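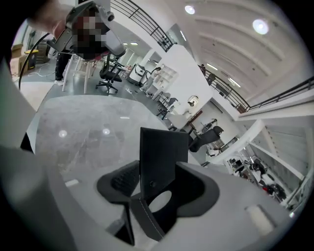
03/03/2025

So the budget is in, finally, and I've been staring at the spreadsheet so long that I see columns when I close my eyes. I promised a few of you I'd write up how we got to the numbers for the new hand-held grippers, so get a coffee, it's a bit long.

First the big one. I had 3,000 dollars to spend before September and a wish list that would have eaten that twice over. Abílio Coelho (who has much more patience with suppliers than I do) had already asked Gedden and Corance for quotes, and they came back looking nothing alike! Gedden wants 977 for a single gripper, cable included, with printed markers ready to go on. Corance wants 1,489 for a pair, but you print your own markers, the cables are extra, and shipping shows up on a separate page that I missed the first time I opened the file. I had a very happy evening before I found that page.

I went back and forth on this for far too long. Two from Gedden come to 1,954, so on paper Corance wins easily. Then you add cables, and a spare set of finger pads, and the gap gets a lot smaller. Pads are the thing I always forget. They're the part that rubs against every box and book and table edge all day long, and last year I put exactly zero dollars next to them and then spent a week writing sad little emails asking for more money. This time they have their own line, right under the grippers.

The other thing I went back and forth on was how many. Most of what we want to record at the table takes two hands, one to steady a thing and one to do something with it, and if one gripper is off for repair the other one mostly sits there too.

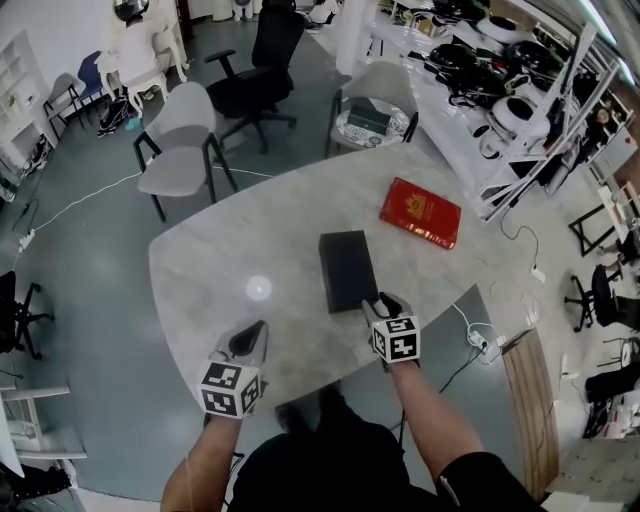
Buy in pairs and count a spare pair as part of the price, Ruben Van der Linden wrote under my last post, and don't let anyone talk you into one spare single, you'll hate it the first time the left and the right don't match. He also thinks I'm underpaying for cables, and he's probably right about that too.

I'd love a spare pair. I ran it with the Corance quote and two pairs come to 2,978, which leaves me 22 dollars for cables, pads and shipping. Ha. So it's one pair now, and the spare pair goes at the top of the next request with Ruben's comment pasted in underneath it (thank you, Ruben, you're a citation now).

What's left after the pair is 1,511, and I split it up like this, more or less in the order I'd fight for it. Finger pads, two sets. Cables, the longer ones, plus a couple of power strips so we aren't forever unplugging one thing to charge another. Shipping. Marker printing at Amaral, which I priced at home first and gave up on when I saw what I'd be spending on ink. And then whatever remains goes to shelving, which sounds dull but I'm weirdly excited about it.

Armindo Sequeira asked why there's no software line. We're still on the old Ziltix license and it runs for another 11 months, so I left it out. If the renewal price jumps I'll be back here complaining.

Two things I'm still waiting on: whether Corance will sell the pads separately (the quote doesn't say), and lead time. Gedden gave us a delivery date without being asked and I've got to say that nearly swung it for me. Abílio is writing to Corance again tonight. If you've ordered pads from them, tell me in the comments how long they took to arrive!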